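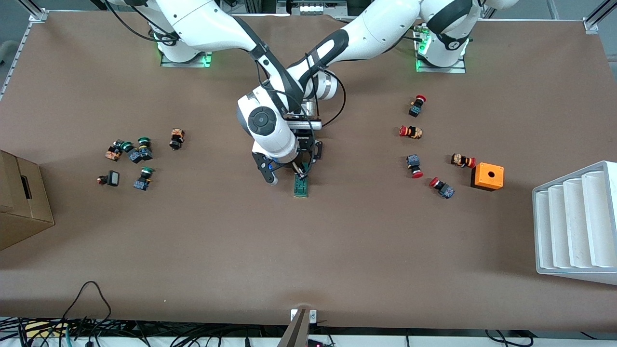

Skarnham Robotics Lab
Unit 4: Teaching by Demonstration
Handout, revised 2025-01-08

In this unit you teach a two-arm robot a task by doing the task yourself through the robot. You won't write any motion code. The policy is trained afterward on what you record, so the recordings are the main thing you are graded on.

Two ways to demonstrate

Hand guiding. The arm is set to free-drive and you move it by the wrist. It is easy to learn and you can feel contact directly. The drawback is that your hands and sleeves end up in the camera views, and guiding two arms at once is hard for one person.

Remote control. You hold a pair of leader handles and the arms on the table copy your motion. The views stay clean and both arms can be used together. You lose most of the sense of touch, so you have to watch the fingers closely. We use remote control for all graded work.

Before you record

Log in to Illeo and open your group's project. Check that every camera view is live. Move each arm slowly through its range and make sure no cable pulls tight at the wrist. Know where your stop button is.

Recording

Each group records 20 demonstrations of the assigned task. Change the starting layout every time. Parts should be standing in some runs and lying on their sides in others, or the policy will only learn one layout.

Use the wrist view for the last part of the approach. The overhead view is fine for getting close, but it hides the gap between the fingertips. Line up the part in the gap first, then close.

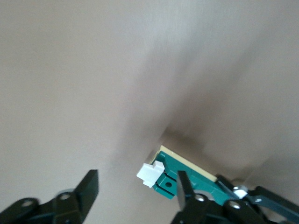

Close slowly. If a part turns as the fingers meet it, open, back off and try again in the same run. Keep these runs. A recovery is useful training data as long as the task gets finished. Delete a run only if you drop a part off the table or hit the stop.

Don't pause for more than 2 seconds with the arms still. Long pauses teach the policy to wait.

What to hand in

Your recordings, labeled in Illeo as clean or recovery, and one page on which starting layouts gave you trouble. Read chapter 9 of the Harkbridge notes before the next lab. The written part is due in April with the final project.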